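**Ticket 767 — Shared table, second-floor work area: items left out and storage basket not in use**

Category: Facilities / Housekeeping
Priority: Low
Status: Open, pending label order
Site: Durkisness building
Raised by: Office Services desk

**Summary of request**

Occupants of the second-floor work area have reported that the white table is not being cleared between bookings. Food, drink bottles, wrappers and stationery remain on the surface, and the next group must move them before work can begin. The requester asked for a second basket and for written rules on what the basket is intended to hold.

**Log**

09:10 — Request received and acknowledged. The requester was asked whether the perforated basket supplied by Gristeck in February was still in the room. Confirmed that it was.

09:40 — Checked the stock record. One basket was issued to this room and one to the Qin meeting room. The Qin basket has generated no complaints. No spare is held in the storeroom.

10:25 — Pictures of the table added to the ticket.
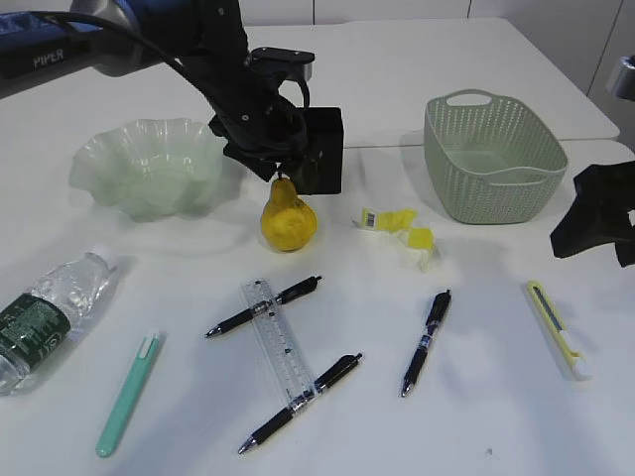
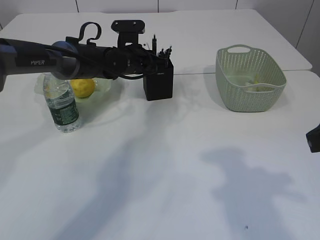
10:50 — A second basket is not recommended at this stage. Office Services considers that the existing one is large enough for ordinary use and that the difficulty lies in the absence of any agreed practice. The green basket is empty in the first picture, with a crumpled yellow-and-white wrapper on the table beside it, while in the second there are pale yellow and white items at the bottom. Occupants appear to have differing views on whether it is meant for supplies, snacks or waste, and the room card is silent on the matter.

11:15 — Asked the cleaning contractor, Jerkum, how the basket is treated during the evening round. The contractor replied that its staff do not empty open baskets on tables, as the contents may belong to someone. Wrappers placed in it will therefore stay there until an occupant removes them. The contractor is willing to change this if the basket is clearly labelled.

13:30 — Requester telephoned. It was agreed that the basket will be used for items in current use only and that waste will go in the bin by the door. The requester also asked about fruit. Whole fruit may remain on the table during a booking, in a bowl or on a clean bag, and is to be taken away at the end of it.

14:05 — Draft wording for the room card prepared as follows:

> - Please clear the table before the end of your booking.
> - Wrappers and used bags go in the bin by the door.
> - Take bottles with you, or rinse and recycle them in the kitchen.
> - Return pens and paper to the drawer.
> - The basket is for items in use today. Anything left overnight will be moved to the lost property shelf.

14:40 — Requester approved the draft with one change: "overnight" to read "after 17:00", to match the booking hours. Card amended.

15:20 — Label for the basket requested from the print room. The minimum order is 140 labels, which exceeds what is needed for this floor. Enquiry sent to the other floors to see whether the order can be shared.

**Outstanding actions**

1. Office Services to place the label order once the other floors have replied.
2. Contractor to be sent the final wording and asked to confirm the change to the evening round.
3. Requester to report any further instances on this ticket. Please do not open a new one.

**Note for the record**

The glass bowl is not listed on the room inventory. If it belongs to a member of staff, the owner is asked to let the desk know — otherwise it will be added to the kitchen list at the next stock check.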